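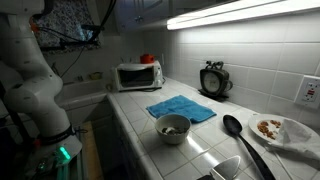

Arbeitsplatz in der Versuchsküche: Roboterarm an der gefliesten Arbeitsplatte.

Teilnehmende für Datenaufnahmen in der Küche gesucht (Teleoperation)

Zuletzt aktualisiert: März

Für das Projekt Cistatitz sucht die Firma Morelli am Standort Filasgate Personen, die einen Roboterarm bei einfachen Küchenarbeiten steuern. Aus den Aufnahmen lernt ein System, Geschirr abzuräumen, Besteck zu greifen und Tücher zur Seite zu legen. Bisher liegen 722 Durchgänge vor, bis zum Ende der Projektphase sollen 400 weitere dazukommen.

Vorkenntnisse in Robotik sind nicht erforderlich. Die Einweisung übernimmt Katia Cattaneo, sie dauert einen Vormittag und wird vergütet. Danach arbeiten Sie in Zweierteams: Eine Person steuert, die andere richtet die Arbeitsplatte her und trägt den Durchgang ins Protokoll ein. Nach der Pause wird gewechselt.
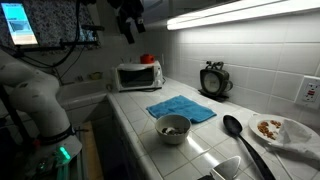 Ein Durchgang besteht aus einer kurzen Aufgabe mit festem Anfang und festem Ende. Die Ausgangslage wird vor jedem Start verändert, damit das System keine festen Positionen auswendig lernt. Typisch ist eine Anordnung mit gefaltetem blauem Tuch, davor eine runde Schale mit Resten, rechts der schwarze Löffel und ein Teller mit zerknülltem Papiertuch. Im nächsten Durchgang kann die Schale an einer anderen Stelle stehen. Misslungene Versuche werden ebenfalls gespeichert und nur als solche markiert.

Sie sollten
- mindestens 18 Jahre alt sein,
- 10 Termine innerhalb der Projektphase wahrnehmen können,
- längere Zeit konzentriert im Stehen arbeiten können,
- Deutsch oder Englisch so gut verstehen, dass Sie Anweisungen sicher folgen.

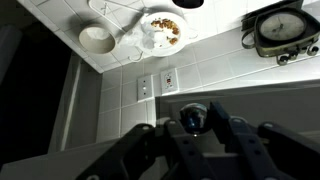
Blick am Greifer vorbei auf Teller und Schale.

Pro Termin zahlen wir 100 Euro, Fahrtkosten innerhalb von Filasgate sind enthalten. Gespeichert werden Kamerabilder der Küche und die Bewegungsdaten des Arms. Tonaufnahmen finden nicht statt.

Bitte melden Sie sich mit einer kurzen Nachricht und Ihren möglichen Zeiten bei Corrado Fontana, Morelli, Standort Filasgate. Ein Lebenslauf ist nicht nötig. Fragen zum Datenschutz beantwortet Liliana Vitale.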